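# Konier to reopen the Plaseston chip line, at a smaller size and with a better canteen

The semiconductor plant at Plaseston, which has spent the past two years being described in brochures as "a site with potential", is to start making chips again in September. Its owner, Konier, confirmed the news in a statement that used the word "exciting" in the first sentence and the word "modest" in the fourth. Readers who have followed the plant's history will know which of the two to lean on.

The line will make power management chips, the small and unloved parts that decide how much electricity goes where inside a washing machine, a bicycle light or a hearing aid. They don't do any thinking. They don't get launched on a stage. A phone may hold a dozen of them and its owner will go to the grave without learning the name of a single one. They are, however, needed in very large numbers, and they are made on older equipment of exactly the kind that Plaseston happens to have under dust sheets.

Konier bought the plant from Dollidby when prices were high and everybody wanted to own a factory. Prices then did what they do in this trade, and for a long stretch the firm owned a very clean, very quiet building with an enormous electricity bill. Clean rooms can't simply be switched off and locked up like a holiday cottage. The air has to keep moving and the filters have to be looked after, and so the plant has gone on humming away beside the ring road, making nothing at all to an extremely high standard.

Under the new plan, five of the old process bays will come back into use. The rest will stay as they are until orders improve, a phrase that has appeared in every Konier report for as long as this publication has been reading them. Output is due to reach 900 wafers a week once the line has settled down. Dollidby, in its day, made a good deal more than that and lost money on most of it.

## Who wants them

The first customer is Wan, the maker of motor controllers, which has signed up for much of the early production. Wan was badly caught out in the last shortage, when it had whole shelves of finished controllers waiting for one part that cost less than a bag of crisps. It has since become very keen on suppliers it can drive to.

Yuxi Lu, who runs buying at Wan, said the firm had looked at cheaper chips from further off and had decided that it liked sleeping at night. "We can pay a bit more for a part that turns up, or a bit less for a part that's in a container somewhere," Lu said. "I've done the second one. I spent a whole winter ringing a shipping office."

Neither side would say how much more "a bit" is. The contract runs for five years, with a price review built in, and people who have sat through such reviews will tell you that they are where the friendly talk about partnership goes to be tested. Wan has also agreed to pay something up front, to be returned as a discount on later orders. Chip makers love this arrangement when parts are scarce. Customers tend to rediscover their doubts about it when there's a glut.
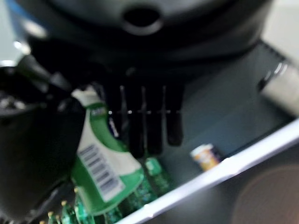
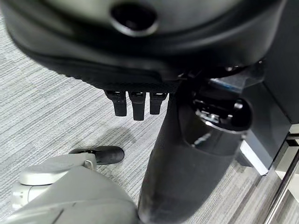
Issue 19

## The matter of timing

Anyone wishing to be gloomy will find plenty to work with. The chip business goes up and down with a regularity that would shame a bus timetable, and firms are forever adding capacity at the top and shutting it at the bottom. A new plant takes years to build, by which time the shortage that justified it has usually gone home. Stocks pile up, prices slide, and a senior person appears in the results to talk about a "period of digestion".

Konier's answer is that it's doing things the other way round. Orders for power parts have been flat, most of its rivals are holding back, and good second-hand equipment can be had without a bidding war. By opening now, the firm says, it will be ready when demand picks up. This is sensible, and is also what Dollidby said.

There is one real difference, and it lies in the debt. Dollidby borrowed to fit out the plant and had to keep it running flat out to meet the payments, whether or not anybody wanted the chips. Konier has already written off a large part of what it paid for the building. That was a painful morning for shareholders, but it leaves the firm with a factory standing in its books at a price it can live with. It can run the line half full for a while and still cover its costs, provided the electricity bill behaves itself.

On that last point the firm was less chatty. Most of the power goes on the air handling and the cooling, which cost nearly the same whether the line is busy or idle. A supply deal has been agreed with a fixed price for the first two years. After that, Konier will be buying at whatever the market asks, like the rest of us.

## Jobs

The reopening will bring work for technicians, maintenance staff and a small team of process engineers. The difficulty will be finding them. When the line stopped, those who had run it did the unhelpful thing and got other jobs. Several went into medical equipment, a few went abroad, and one is known locally for a very successful cheese stall.

Konier has written to former staff asking whether they'd like to come back. The letter, a copy of which was passed to us, is warm in tone and mentions the new canteen twice before it gets to the pay. It also says that shifts will be arranged in a pattern of "four on, four off", which was the pattern before, and which people who worked it remember with mixed feelings and a lot of detail.

For those who have never set foot in a clean room, there will be a training scheme with the college in town. Trainees will learn how to dress, which takes longer than you'd think, how to walk slowly, and how to leave every pencil, tissue and packet of mints outside. The actual making of chips comes a little later in the course. Applications open before the summer and the first group will start on the line alongside the returning hands, assuming that any hands return.

The college has asked for a retired etching machine to practise on. Konier has offered one, on condition that the college collects it. The machine weighs more than the college's van.

## What the neighbours say

Feeling in Plaseston itself is mostly good, with reservations about lorries. The plant's gases and chemicals will come in by road, and the council has asked that deliveries avoid the start and end of the school day. Konier has agreed to this and has promised to reopen the back gate, closed since the Dollidby years after a disagreement over who should pay for its hinges.

Water is a longer conversation. Rinsing wafers takes a lot of it, and it has to be far cleaner than anything that comes out of a tap. Konier says a new recycling plant on the site will send most of the rinse water round again, and that what does leave will be treated first. The council would like to see the numbers. Konier would like to provide them in due course. A meeting has been put in the diary, and then moved.

There's also the sign. The old Dollidby name is still on the side of the building, in letters large enough to be read from the train, and has been used for giving directions ever since it went up. Konier plans to replace it before production starts. Locals have been politely informed of the new name and are expected to go on saying "turn left at Dollidby's" until the end of time.

## Next steps

Equipment checks are already under way, starting with the furnaces, which don't enjoy being left cold. Test wafers will go through the line over the summer and samples will be sent to Wan for approval. That stage is often where the timetable starts to sag, as a chip made on a restarted line has to be shown to behave just like the one in the customer's drawings, at every temperature the customer can think of. Lu said Wan could think of quite a few.

If the samples pass, full orders will follow in September. If they don't, there is a clause allowing for a delay, and another covering what happens after the delay. Konier's shares rose slightly on the announcement and had fallen back again by lunch.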